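Taladro atornillador a batería Parkside: opinión después de un invierno de uso

Compré este taladro en enero, cuando nos mudamos y hubo que colgar medio piso en dos fines de semana. Hasta entonces tiraba de un taladro de cable heredado, pesado y con el portabrocas descentrado, y de un juego de destornilladores de mano. Quería algo para montar muebles, poner baldas y arreglar lo que se va soltando en una casa de alquiler. No soy profesional y no lo he probado como tal.

Lo que cuento sale de haberlo usado casi todas las semanas. Lo pagué yo, en tienda, con una batería y el cargador en la misma caja.

Qué he hecho con él

El trabajo más largo fue un armario de Wemthorpe, de los que vienen en cuatro bultos y traen un manual sin una sola palabra. Son muchos tornillos seguidos y todos en tablero de partículas, que se pasa de rosca en cuanto uno se descuida. Con el embrague en una posición baja no estropeé ninguno. Tardé una tarde y parte de la mañana siguiente.

Después vinieron las baldas del pasillo, las barras de las cortinas, un perchero, los tiradores de la cocina y la puerta del trastero, que rozaba abajo y hubo que desmontar. También ayudé a mi vecino Erdal Bayram a cerrar una estantería metálica en el garaje, y allí hubo que hacer agujeros nuevos en chapa fina.

Manejo

Pesa lo que tiene que pesar. Al principio se nota la batería en la base, pero equilibra bien la parte del motor y con el brazo estirado no tiende a caerse hacia delante. Trabajando por encima de la cabeza, con las barras de las cortinas, a los diez minutos ya quería bajarlo. Me pasaba lo mismo con el anterior, solo que antes.

El gatillo es progresivo y se controla bien a baja velocidad. Para empezar un tornillo sin que la punta baile basta con apretar muy poco. El cambio de sentido queda al alcance del pulgar y tiene una posición central de bloqueo que conviene usar al guardarlo.

El portabrocas es de apriete a mano, sin llave. Las brocas gruesas agarran a la primera. Con las finas hay que fijarse en que queden centradas entre las mordazas, y alguna se me ha aflojado en mitad de un agujero por no haber apretado lo bastante.

Se queda de pie sobre la batería sin problema, cosa que agradezco más de lo que pensaba. En la mesa, entre tornillo y tornillo, se suelta y se vuelve a coger sin buscarlo.

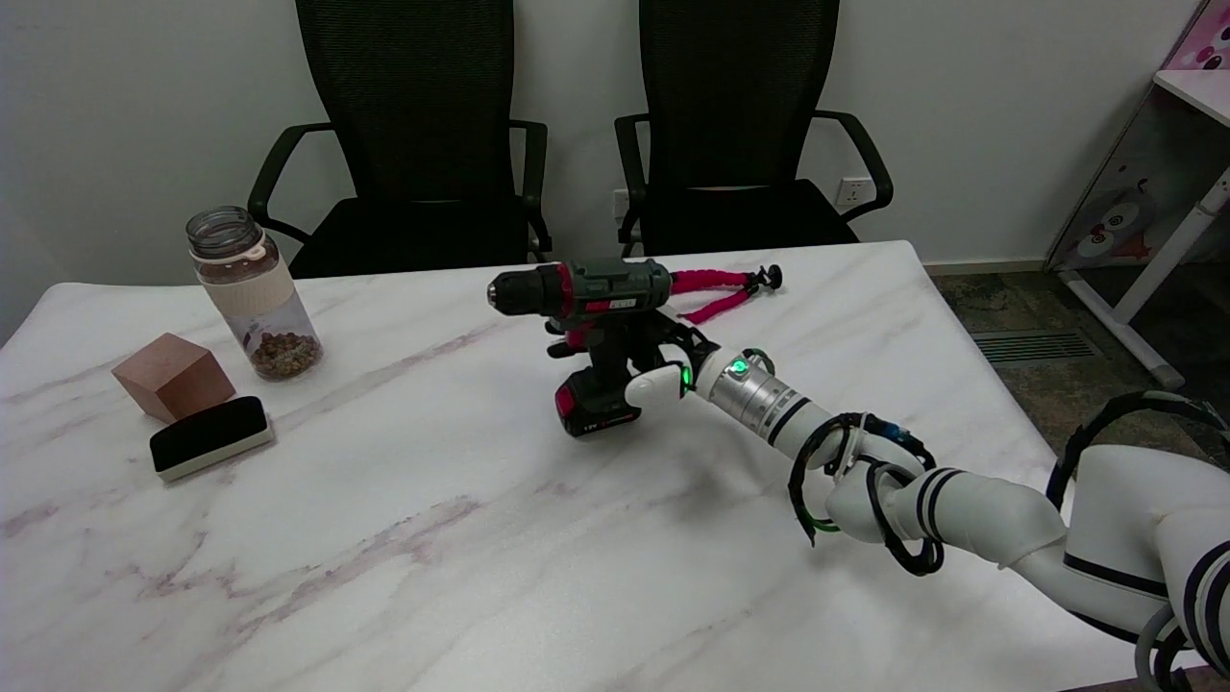

Batería y carga

Para el uso de una casa, una batería llega. Con el armario la agoté una vez y tuve que parar a cargar. En ese momento eché de menos una segunda, y si hubiera sabido cuánto montaje me esperaba la habría comprado el mismo día.

No avisa demasiado antes de agotarse. Va bien, va bien, pierde fuerza en dos o tres tornillos y se para. Ahora la cargo la noche anterior si sé que voy a usarlo y se acabó el problema.

El cargador ocupa bastante enchufe. En una regleta tapa el hueco de al lado, y yo he acabado dejándolo en la toma del trastero. El cable es corto.

En pared y en metal

Aquí es donde hay que saber lo que se compra. En pladur y en ladrillo hueco he hecho agujeros de 6 sin esfuerzo, con una broca decente. En la pared de carga del salón, que es hormigón, no hubo manera: calentaba la broca y avanzaba unos milímetros. Para esa pared pedí prestado un martillo percutor Tekin y lo terminé en nada. Son herramientas distintas y no se lo descuento al taladro.

En la chapa del garaje fue bien, despacio y con una gota de aceite. En madera maciza solo lo he usado para atornillar. Con tornillos de 50 milímetros en pino entra sin agujero previo. En un listón de haya preferí taladrar antes, y aun así se le notó el esfuerzo al final.

Puntas y brocas

Las puntas que traía la caja son flojas. La de estrella más usada se redondeó antes de acabar el armario. Compré un estuche Ement en la ferretería y la diferencia es clara: encajan mejor en la cabeza y no saltan. Si alguien va a comprar un taladro de este tipo, le recomiendo que reserve algo de dinero para puntas, porque muchas quejas sobre falta de fuerza vienen de una punta gastada que patina.

Lo mismo con las brocas de pared. Las baratas sirven para cuatro agujeros.

Ruido y otros detalles

Hace un silbido agudo al soltar el gatillo. No molesta, aunque la primera vez creí que le pasaba algo. El ruido en carga es normal y se puede usar un sábado por la mañana sin enfadar a los vecinos, siempre que no sea contra el tabique compartido.

El recubrimiento de la empuñadura aguanta bien y no se ha puesto pegajoso. En el cuerpo tiene ya un par de rozaduras de haberlo metido en la caja con los alicates.

El manual viene en muchos idiomas y dice poco en cada uno. La parte en español explica el embrague en dos líneas. Yo lo fui ajustando a base de probar: empezar bajo y subir hasta que el tornillo quede a ras.

Lo que me gusta

El gatillo a baja velocidad.
El equilibrio con la batería puesta.
Que se sostenga de pie en cualquier superficie lisa.

Lo que no

Las puntas de serie.
El cargador, por tamaño y por cable.
El poco aviso antes de quedarse sin batería.

¿Lo volvería a comprar?

Sí, para lo mismo. Quien tenga paredes de hormigón necesita otra cosa, o alguien que se la preste. Y quien solo vaya a montar una cómoda al año se apaña con un atornillador pequeño, que cabe en un cajón y cuesta menos.

Si cambia algo con el tiempo, sobre todo con la batería, lo añadiré aquí.

Actualización, 3 de marzo: sigue igual. Compré la segunda batería y las voy alternando. El portabrocas hace un poco más de juego que al principio, sin que se note en el agujero.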